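4.3 Running the open-day demonstration

This section covers the PC assembly demonstration on the Omura cell for visitor groups of up to 15. It assumes that both arms have been homed and the parts holder has been bolted down as described in 4.2. Two staff are required: an operator at the pendant and a host who speaks to the visitors.

Before the doors open

1. Place the floor tape 500 mm from the table edge on all open sides. Visitors stay behind the tape while the arms are powered.
2. Lay the tower on its side on the slatted table, side panel off, motherboard facing up.
3. Tuck loose cables clear of the CPU socket and the memory slots.
4. Load the parts holder. The hard drive goes upright at the back, the CPU in the shallow tray in front of it, and the circuit board card upright in its slot.
5. On the pendant, open the Woltham visitor program and set arm speed to 300 mm/s. Do not use the 500 mm/s production setting with visitors in the room.
6. Run the program once with the gripper open and no contact. Watch the approach to each part.

CAUTION: Handle the CPU and the card by their edges. Wear the wrist strap when loading the holder.
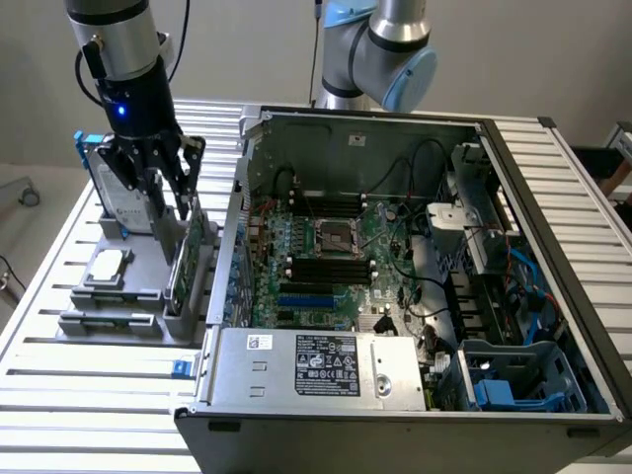
Figure 4-6. Gripper at the circuit board card, with the open tower to the right of the parts holder.

During the demonstration

7. The host confirms that all visitors are behind the tape and signals the operator.
8. Start the program. It pauses with the fingers beside the card – use this pause for questions.
9. Press Continue to resume. If the card tilts in its slot, press Hold and jog the arm straight up before reaching in.
10. At the end of the cycle, park both arms and switch off drive power. Visitors may then approach the table.

NOTE: The pause has no timeout. The drives stay energized until step 10.

Changes to the visitor program go through Anel Baloyi. The host script is kept by Keabetswe Mofokeng and was last revised in May. For groups arriving from the Mkhize building, allow time for badge checks before step 7.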